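Troria Boards > Chess & Tabletop > Sets and Gear

Topic: coloured sets vs plain black and white, worth it??

pawnbroker_tult
Posted March 15, 2019
Need a second set for the Tultport club nights. The old one is down two pawns and a rook, someone's using a bottle cap. Budget is $50, could stretch to 85 if its really good. Been looking at coloured plastic ones, red vs blue etc. Anyone play on these regularly? Do you get used to it or does it do your head in

gumleaf
Re: coloured sets
Don't. Played a whole season on red and green. Kept forgetting who was "white". Get a weighted black and ivory set from Praltley, 30 bucks on sale last I looked, done

endgame_nerd
Re: coloured sets
disagree with gumleaf. Coloured is great for beginners and kids. Nobody argues about whose piece is whose. Just agree red moves first and write it on the lid. The real problem is the board not the pieces. Dark pieces on black squares, can't see a thing under bad lights. Red or blue on black and white squares is fine

gumleaf
Re: coloured sets
"write it on the lid" mate we lost the lid in week one

rookhouse
Re: coloured sets
Check the bishops before you buy. On the cheap sets bishop and pawn look near identical from across the table, same height, tiny notch. I've watched people in our hall pick up the wrong one. King should have a proper cross on it too, otherwise you're squinting at king and queen all night

pawnbroker_tult
Re: coloured sets
good call on the bishops. The one I'm looking at has decent ones I think. What about board size, tables here are narrow

endgame_nerd
Re: coloured sets
Measure the table first then buy. You want room at the side for captured pieces and a clock. Roll-up vinyl if you're packing up every night, but it curls at the corners. Flip it and leave it under some books overnght

Bhattacharjee
Re: coloured sets
Been on red and blue for ages, white squares and black squares, no dramas. I sit red side mostly. Took me two games to stop thinking about it. gumleaf's thing about forgetting who's white is real but only if you swap colours every game

gumleaf
Re: coloured sets
which every club does

Bhattacharjee
Re: coloured sets
fair. we don't bother, red stays red. Anyway centre pawns are what I look at first and blue against red there is dead easy to read, way easier than cream on a white square. Bishops easy to pick too, and the king has his cross on top so rookhouse would be happy. I'd buy coloured again. Just get spare pawns at the same time, the shades never match if you order them later 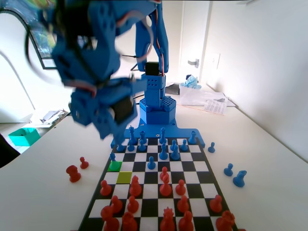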